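Buscar en el sitio... Ir

Categoría: Informes de avance / Adhesivos y protección de superficies

Compartir (3) | Comentarios (2)

Informe de avance para Danladi - cinta de enmascarar de baja adherencia
18/10/2023

Hola a todos:

Os debía este informe desde hace unos días y he preferido esperar a tener los datos de la última tanda antes que mandaros medio folio con promesas. Ya los tengo, así que vamos allá.

Os recuerdo en qué punto lo dejamos en abril. La cinta Prurnulen pegaba bien sobre pladur pintado y sobre madera barnizada, pero al retirarla de los perfiles lacados dejaba un hilillo de adhesivo en el borde, sobre todo cuando le había dado el sol de la tarde. El dinero de esta fase era para arreglar eso, y en eso se ha ido casi todo (el resto, en disolvente y en paneles nuevos, que se gastan que da gusto).

Lo primero que hicimos fue bajar el gramaje del adhesivo. Fue un error a medias: el residuo desapareció, pero la cinta se levantaba por las esquinas en cuanto había un poco de polvo de lijado. Volvimos al gramaje anterior y cambiamos el soporte por un papel crepado algo más fino, que nos sirve la papelera de Vellthorpe. Con ese papel la cinta se adapta mucho mejor a las molduras y se puede retirar en ángulo sin que se rasgue, ¡que era mi pesadilla particular desde el principio!

En total hemos pegado y retirado 243 tiras sobre los paneles de ensayo. De ellas, 53 llevaban el adhesivo antiguo, para comparar. Las tiras con la fórmula nueva salieron limpias en el pladur, en la madera y en el aluminio. En el PVC lacado hubo dos que dejaron marca, las dos del mismo panel, y sospecho del panel más que de la cinta - lo habíamos limpiado con un alcohol distinto al de siempre y no lo apuntamos hasta después. Lo repetiremos antes de darlo por bueno.

Lo del frío está menos maduro. El almacén de Cudlow no tiene calefacción y allí la cinta tarda más en agarrar. Si se pasa la espátula con ganas, aguanta. Si se pega con prisas y con la mano, como hace casi todo el mundo en una obra, se despega por los extremos. No me atrevo todavía a poner una temperatura mínima en la ficha técnica, y os pido que tampoco la pongáis vosotros en el catálogo, aunque sé que os corre prisa.

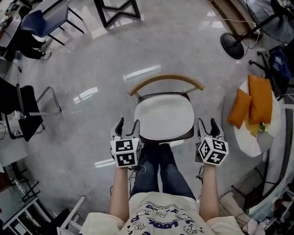 Cudlow preguntó en la última reunión si merecía la pena seguir con el rollo ancho, que a ellos los pintores casi no se lo piden y les ocupa media estantería. Que si por ellos fuera, se quedarían con el estrecho y con el mediano, y que el ancho lo traerían por encargo.

Yo no lo tengo tan claro. El ancho es el que se usa para fijar el plástico de protección en los techos, y ahí es donde más nos diferenciamos de la cinta barata. Además, el corte lo hacemos desde la misma bobina madre, con lo que quitarlo apenas ahorra nada en fábrica. Mi propuesta es mantenerlo hasta el próximo informe y mirar entonces los pedidos con calma.

Del presupuesto: vamos dentro de lo previsto, salvo en los portes desde Vellthorpe, que han subido. Lo he compensado con la partida de envases, porque las cajas de muestra las hemos reaprovechado de la fase anterior (quedan feas, con la etiqueta vieja debajo de la nueva, pero para pruebas sirven). Os adjunto el desglose aparte.

Lo que nos queda por hacer en esta fase son 3 cosas:

- repetir el ensayo sobre PVC lacado con el limpiador habitual
- dejar tiras puestas en una fachada orientada al sur, a ver cómo sale el borde después de varias semanas
- cerrar el texto de la ficha técnica, incluido lo de la temperatura

También necesito una decisión vuestra sobre el color. El azul gusta, pero el pigmento que usamos ahora encarece el papel y el proveedor nos ofrece un verde más barato que en los paneles se ve igual de bien. Si me contestáis antes de que encarguemos la siguiente bobina, os lo agradezco mucho - después ya habrá que esperar a gastarla entera.

Etiquetas: cinta de enmascarar, protección de superficies, ensayos, Prurnulen

2 comentarios | Deja tu comentario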